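A Stop Is Not a Repair

At Pendeck we run two arms over one table, and in November the left one stopped after 392 cycles with its gripper half closed. The log from the Bomby controller said "position fault" and nothing more. Someone pressed reset, the arm moved again, and the shift continued. It stopped 19 more times before the month ended.

I think the reset button is the most dangerous part of such a cell. It teaches us that a fault is a kind of delay. Our fault was a cable pulled too tight at the wrist, and each reset pulled it again.
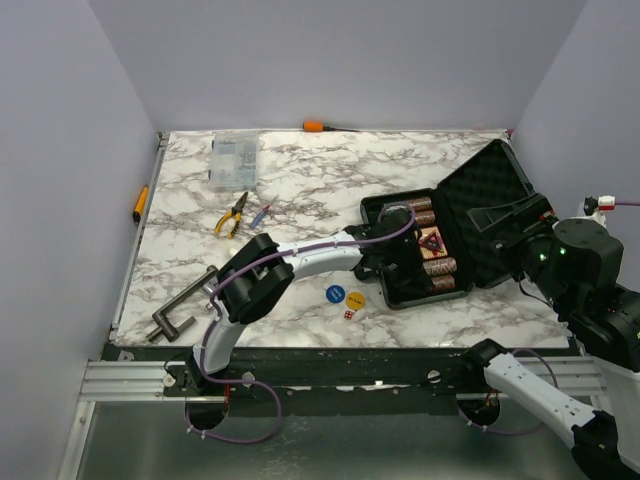
One reader, Malik, wrote to me that I am too strict, and that a line which waits for an engineer at every stop will soon have no customers. I understand this worry -- I have also stood beside a silent machine and felt the clock.

Still, I would ask for one small rule. After the second identical fault, the reset should need a written cause. Our replacement cable has now passed 3,225 cycles. We plan to inspect it again at the next service, whether it has stopped or not.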